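How a Screw Holds Things Together
A guide for young readers

Look closely at the hinge of a door, the back of a clock, or the underside of a chair. In many of these places you will find a small, round piece of metal with a slot or a cross cut into the top. It is a screw. Screws are so common that most people pass hundreds of them in a day without giving them any thought. This guide explains what a screw is, how it works, and how people came to use it.

What is a screw?

A screw is one of the simple machines. A simple machine is a tool with few or no moving parts that changes the way a force is used. The lever, the pulley, the wheel and axle, the wedge, and the ramp are also simple machines.

The screw is a close relative of the ramp. You can show this with a sheet of paper and a pencil. Cut the paper into a triangle with one square corner. The long slanted side of the triangle is your ramp. Now wrap the paper around the pencil, starting with the tall side. The slanted edge climbs around the pencil in a spiral. If you color the slanted edge with a marker before you wrap it, the spiral will be easy to see.

The spiral ridge on a real screw is called the thread. The distance from one ridge to the next is called the pitch. When the ridges are close together, the screw has a fine thread. When they are far apart, it has a coarse thread.

Parts of a screw

The head is the wide part at the top. It presses against the object being fastened and gives the screwdriver a place to grip.

The drive is the shape cut into the head. It may be a straight slot, a cross, a star, or a six-sided hole. The screwdriver must match the drive. If it does not, it may slip and damage the head.

The shank is the long part below the head. On some screws the thread covers the whole shank. On others, the section just under the head is smooth.

The tip is the end that goes in first. Wood screws have a sharp tip. Machine screws, which go into holes that already have a thread inside, usually have a flat one.

Why turning is easier than pushing

Imagine carrying a heavy box to the top of a high platform. You could lift it straight up, but that would take a great deal of strength. You could also push it up a long ramp. The ramp makes you travel farther, but each step takes less effort.

A screw makes the same trade. Each full turn of the screwdriver carries your hand a long way around a circle, while the screw moves forward only by a small amount. If the pitch is 2 millimeters, one full turn of an ordinary screw moves it forward 2 millimeters. In return for all that turning, the screw pushes forward with much more force than your hand supplies.

Rubbing between the thread and the material also matters. This rubbing is called friction. Friction makes a screw harder to turn, and it also keeps the screw from backing out when you let go. A nail is held by friction too, but it has no thread to grip the wood around it. For this reason a screw is usually much harder to pull straight out than a nail of the same size.

Righty-tighty, lefty-loosey

Most screws tighten when they are turned clockwise, the direction in which the hands of a clock move. They loosen when they are turned the other way. Many people remember this with the words "righty-tighty, lefty-loosey." The rule refers to the top of the screw: if the top moves to the right, the screw is being tightened.

A few screws work in the opposite direction. The left pedal of a bicycle is the best-known case. An ordinary thread could slowly work loose there as the rider pedals, so the left pedal is made with a reversed thread.

Screws in history

The screw is more than 2000 years old, although the first ones were not used as fasteners. In the ancient world, large screws raised water from rivers and ditches to the fields. A big screw was placed inside a sloping tube, and as it turned, water was carried upward along the spiral. Pumps of this kind are still used today.

Large wooden screws were also used in presses. A person turned a bar at the top, and the screw pushed a heavy board down onto olives or grapes to squeeze out the oil or juice. Much later, early printing presses used a screw to push paper against inked letters.

Small metal screws came into use in Europe toward the end of the Middle Ages. They held together parts of clocks, locks, and armor. Each one had to be cut by hand, often with a file, and no two were exactly alike. A screw made for one hole might not fit another. If it was lost, a new one had to be made specially.

This changed when inventors built better machines for cutting threads. By the middle of the nineteenth century, workshops could make great numbers of screws that matched. Engineers then agreed on standard sizes, so that a screw made in one town would fit a hole drilled in another.

How screws are made today

Most small screws begin as a long coil of metal wire. The making of a screw usually follows these steps.

First, a machine straightens the wire and cuts it into short pieces. Each piece is called a blank.

Next, a strong punch strikes the end of the blank and squeezes it into the shape of a head. The drive is often pressed in at the same stage.

Then the blank is rolled between two hard plates with grooves in them. The grooves press the thread into the metal. Nothing is cut away during rolling - the metal is simply pushed into a new shape.

Finally, many screws are heated and cooled to make them stronger, and some are given a coating. A layer of zinc helps protect steel from rust. Other treatments give the metal a dark color.

Ludger Brandes teaches metalworking at the Engelhardt School Workshop, where classes visit each October. He asks every visitor to hold a blank in one hand and a finished screw in the other. "The finished one is a little wider at the thread than the blank was," he explains. "The metal from the grooves had to go somewhere, and it went outward."

Try it yourself: the soft wood test

Ask an adult to help you with this activity. You will need a block of soft wood, a screwdriver, a hand drill, and 3 wood screws of the same size.

1. Put on safety glasses. Clamp the block to a table so that it cannot move.
2. Ask the adult to drill a narrow hole in the block. It should be thinner than the screw. This is called a pilot hole.
3. Turn the first screw into the pilot hole. Notice how hard you have to work.
4. Rub a little candle wax on the thread of the second screw. Have the adult drill another pilot hole, and turn the second screw into it. Compare the effort.
5. With the adult's help, try to start the third screw in a place with no hole at all.

Write down what you noticed. Which screw was the easiest to turn? Which was the hardest? Did the wood split anywhere?

Staying safe with screws

Small screws can be swallowed, so keep them away from babies and pets. Never unscrew the cover of anything that plugs into a wall. Point the screwdriver away from your body, and keep your other hand clear of the tip. When you take something apart, put the screws in a dish.

Words to know

Blank: a short piece of metal that has not yet been made into a screw.
Clamp: a tool that holds an object still.
Friction: the force that resists one surface sliding over another.
Pilot hole: a narrow hole drilled to guide a screw.
Pitch: the distance from one ridge of the thread to the next.
Thread: the spiral ridge around a screw.

Screws and covers on machines

Many machines have an outer cover, called a housing, that protects the parts inside. Housings are often made in more than one piece, and the line where two pieces meet is called a seam. Brackets, which are shaped pieces that hold one part to another, are commonly attached with screws so that they can be removed for repair.
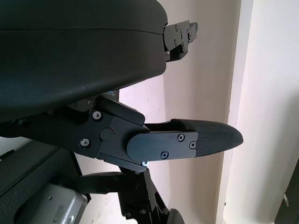
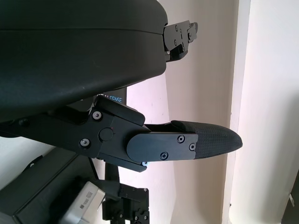
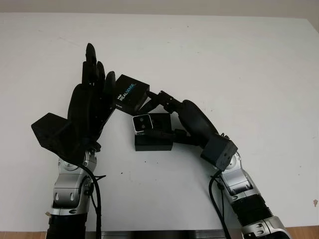
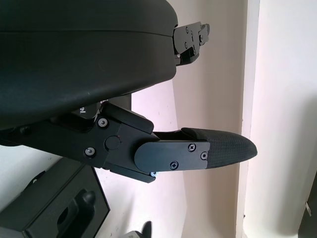
Machine parts. The first, second, and fourth pictures show small screws on a black metal bracket beside a rounded housing.

Questions to think about

Find a piece of furniture at home that is held together with screws. Are all the heads the same shape? Why might a builder choose a screw for one joint and glue for another?

Text by Malte Vogler. Classroom copies may be made without charge.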